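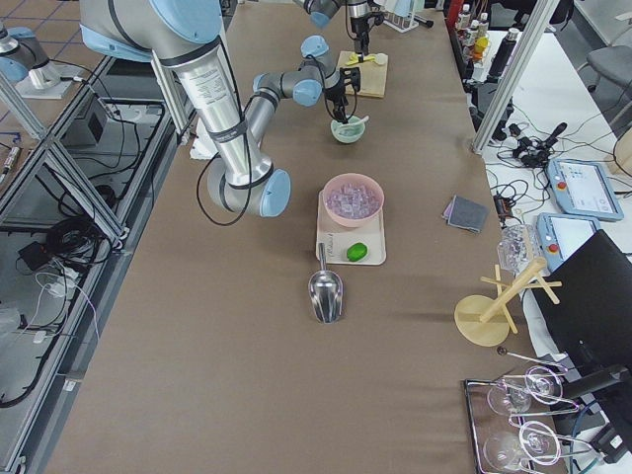
Splitting the rent when one person gets the tiny room??

onnip_77
ok so we just signed for a 3 bedroom on Koivisto St, moving in April. Rent is fine. Problem is the rooms are nowhere near equal. Two are normal size, third one is basically a closet with a window. Fits a twin bed and a desk if you dont need to open the closet all the way.
Roommate A says split it even three ways bc "we all use the kitchen." Roommate B (me) thinks small room should pay less. Roommate C hasn't answered the group chat in 2 days lol
How did you all do it? Need to send the landlord something soon

lempi_s
By square footage. Measure the bedrooms, add them up, each person pays their share. Took us one evening and a tape measure. Done.

reijo.r
Square footage is the worst way to do it. You don't just live in your bedroom. I had the small room in a place on Rakstead and got 275 off a month and everyone acted like I owed them favors for two years. Kitchen, bathroom, living room - all shared, so split that part even. Only the bedroom part should go by size.

lempi_s
that's the same thing with extra steps

reijo.r
It really isn't. Say half the rent is shared space. Split that half evenly. The other half goes by bedroom size. Small room person still gets a break but not a crazy one. With yours the small room ends up way too cheap and then the other two get resentful and start saying stuff about who uses the oven.

catfonseca
We bid on ours. Everybody writes down what they'd pay for each room, has to add up to the total rent. Whoever bid highest on a room gets it, then you adjust so the sum comes out right. Sounds nerdy, took maybe 20 min with snacks. I ended up in the small room paying 686 and was totally happy bc I'm barely home and it was the quiet side of the building

onnip_77
@catfonseca what if two people want the same room and bid the same

catfonseca
flip a coin? never came up for us tbh

endang_p
Bidding only works if everybody makes about the same money. My old place had one guy with a real job and two of us in school, guess who got the big room with the balcony. He could bid whatever. I'd go with Reijo's way.
Also look at stuff besides size. Which one is next to the bathroom. Which one gets the street noise. Is there a door that actually closes. My "big" room shared a wall with the elevator, I'd have paid extra for the closet

catfonseca
but that's the point, if the elevator room is bad then people bid lower on it. size formula doesn't know about your elevator

endang_p
true. Still think the rich guy wins every time

lempi_s
We had noise too and just lived with it. People overthink this. Tape measure.

reijo.r
Lempi does your place have a small room or are you all in the same size

lempi_s
...there's like a 2 foot difference

reijo.r
lol ok

onnip_77
update - C finally answered. Says she WANTS the small room if it's cheaper, she's saving up for a car. So it's just me and A arguing about how much cheaper. A is now ok with "something" off but won't say a number

endang_p
Get the number in writing before anyone moves a box in. Not the landlord lease, just a page between the three of you. Who pays what, who pays utilities, what happens if someone moves out early. We didnt and it was a mess when the balcony guy left.

catfonseca
+1 on writing it down. And do utilities even, don't try to do those by room size, you'll lose your mind

reijo.r
Agree on utilities. Internet too. Parking spot is seperate if you only get one - whoever uses it pays for it.

onnip_77
there is one spot. A assumed it was hers. great, new argument

lempi_s
does anyone else even have a car

onnip_77
not till C finishes saving. ok so A pays for the spot till then, and we swap or renegotiate after. gonna try Reijo's half and half thing tonight and put it all on one page. Someone at Trellow had a spreadsheet for this going around at work, will see if I can dig it up

endang_p
post it here if you find it, my lease is up this summer and I have to do this all over again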